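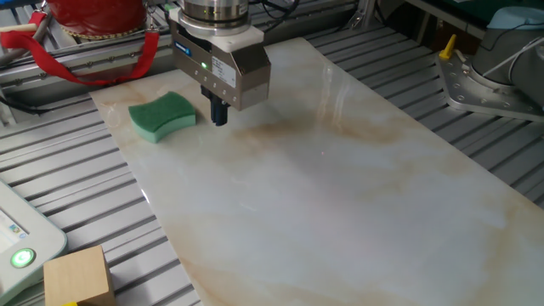
Shoshana Haddad wrote back within the hour that a demonstration is the one place where a robot should be expected to work, and that she would not trust any release notes that left out the runs where it didn't. Fair enough. The failed runs are in here, in the same folders as the others, and the rest of this file says how to find them.

Osik open day data, README

Contents
1 What this is
2 The task
3 Files
4 How success was scored
5 What the demo did not show
6 Known problems
7 Use and corrections

1 What this is

Recordings made at the Grastthorpe open day on September 15, 2020. Visitors were invited to watch an arm wipe a marble-patterned tile slab with a kitchen sponge. The control software is called Osik. The version running that day was the February build, with no changes to the grasping code. The invitation called it "autonomous household cleaning." I would call it a wiping motion over a slab whose place on the table was known before the doors opened.

I was asked to write this file because I was the one complaining. Nobody has edited it except to fix the folder names.

2 The task

One attempt goes like this: the gripper comes down over the sponge, closes on it, lifts, carries it to a start point on the slab, makes a set of strokes, and puts it back. The slab is polished and has brown and beige veining, picked by the host on the theory that a busy surface would make the vision harder. It may have. The reflections bothered the vision more than the veining did, as far as I can tell from the logs.

Only one arm does the work. The second one stayed parked throughout. Several visitors went home believing they had seen two-armed cleaning, and the handout did little to correct them.

3 Files

There are 601 attempts in total.

runs/complete holds 377 attempts in which every stage was carried out.
runs/partial holds the other 224. These stopped early, or skipped a stage, or were halted by the operator.
logs/ holds joint positions, gripper width and the stage label for each attempt.
notes/ holds the operator's typed remarks. They are short and sometimes rude.

Attempt numbers run in the order recorded. Please keep them that way if you republish, as the order shows which attempts were made in front of people and which were made during setup. The first 40 are setup. The host's own summary leaves those out of the failure count and keeps them in the total, and I have asked twice for that to be fixed.

4 How success was scored

"Complete" means the stages ran. It does not mean the tile got clean. There was no measured soiling, no before-and-after comparison and no force sensing on the sponge. An attempt where the sponge skims above the surface for half its strokes still counts as complete if the fingers held on to it.

If you want a stricter label, notes/contact.csv has my own marks for whether the sponge seemed to touch the slab through all strokes. One person made those marks, in one pass. Treat them as an opinion with a column header.

5 What the demo did not show

Sponge placement by a stranger. A visitor asked to put the sponge down somewhere of her own choosing and was told there wasn't time. There was time.

Any other tool. The talk mentioned cloths, brushes and squeegees. No attempt in this set uses one.

A vertical surface, a wet surface with standing water, or a surface with objects left on it.

Recovery after a drop. When the sponge fell, the operator stopped the run and reset by hand.

6 Known problems

Attempt 427 has a log but no stage labels. Leave it out of anything that depends on timing.

The gripper width reading drifts over long sessions. Cindach, who supplied the conversion script, say the drift is harmless. I haven't seen their numbers. The raw values are included so you can check.

Stage labels come from the program, so a "grasp" label tells you the program thought it was grasping.

Dagdag, the loader in tools/, reads runs/complete by default. Pass the option for all runs if you want the partial ones too. I argued for the opposite default and lost.

7 Use and corrections

Free for research and teaching. Please don't cite the completed share as a cleaning rate. Send corrections to the Grastthorpe front desk, marked for the Osik data, and say which attempt number you mean.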